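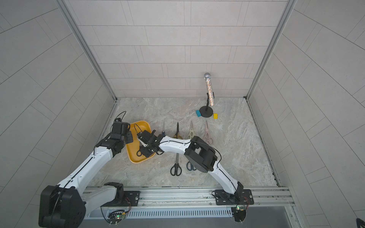 Zweiarmstation Tokham beim Umgang mit Scheren: Der rechte Greifer hält eine Schere in der gelben Schale.

Tokham Zweiarmstation für Sortier- und Greifaufgaben

Die Tokham von Bultbridge ist eine Tischstation mit zwei Roboterarmen auf einer gemeinsamen Aluminiumschiene. Beide Arme erreichen die Arbeitsfläche von vorn und können in dieselbe Schale greifen. Geliefert wird die Station vormontiert und mit Steuersoftware.

Typische Aufgaben sind das Ein- und Ausräumen von Schalen und das Sortieren von Handwerkzeug. Scheren verlangen einen sicheren Griff, da Griffform und Klingenlänge von Modell zu Modell abweichen.

Technische Daten
Reichweite je Arm: 700 mm
Öffnungsweite Greifer: 80 mm
Inbetriebnahme: 90 Minuten
Greifertyp: Parallelgreifer, schwarz
Montage: Aluminiumschiene, Arme einzeln versetzbar

Lieferumfang
Zwei Arme mit Greifern, Schiene, Montageplatten, Kabelsatz, Steuerplatinen, Software Lundgren 4. Schalen und Greifgut sind nicht enthalten.

Hinweise
Die Kabel laufen außen an den Armen entlang. Nach dem Versetzen eines Arms ist die Kabellänge zu prüfen. Ersatzgreifer sind ab Lager Brevanen lieferbar, Steuerplatinen wieder ab Oktober.

Fragen zur Auslegung beantwortet Wenche Haugland, Bestellungen nimmt Priya Pettigrew entgegen. Preis auf Anfrage.

Stand: 26. Juni 2018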